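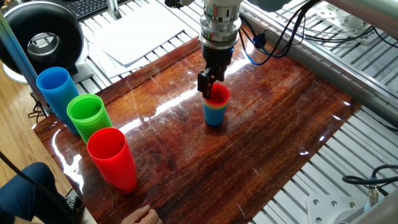

*Stacked plastic cups on a reddish-brown board.*

**Flu Shots Return to Bastos, Sleeves Permitting**

BASTOS, November 18, 2020 — Clinic operator Jendaris will open its walk-in flu shot program to all adults next week, having ordered 1000 doses and a quantity of cartoon bandages it says were meant for the pediatric office.

The program, known as Pullus, will run for 28 days at the Jendaris clinic on Zukeo Street. Doors open at 7 a.m. and the last shot is given at 11 a.m. No appointment is needed. Masks are required, and the waiting line will form outdoors, where the weather will be whatever it likes.

"We started calling people in September, and almost everybody told us they were planning to come in soon," said Emerson Leite, program director at Jendaris. "We would like to know when soon is. We have the shots here now."

Leite noted that the flu shot does not protect against COVID-19, does not cause the flu, and is not a substitute for staying home when sick. He expects to repeat all of this at the front door.

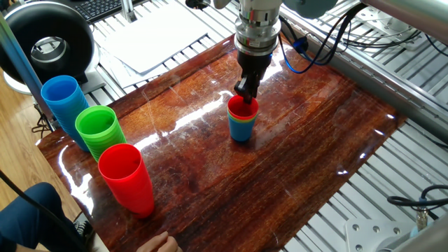

Patients are asked to wear something that gives the nurse quick access to the upper arm. Short sleeves under a coat are ideal. Last season the clinic saw a good deal of thermal shirt, dress shirt, sweater and vest, one inside the next like the cups in that stack with the red one on top, and getting down to an actual shoulder held up the line. Anyone who prefers to dress this way is welcome to begin undoing things on the sidewalk, within reason.

Patients should bring a photo ID and an insurance card if they have one. Those without insurance will not be charged. People who have had a serious reaction to a previous flu shot should speak with their doctor before coming.

**Media contact:** Emerson Leite, Jendaris, Bastos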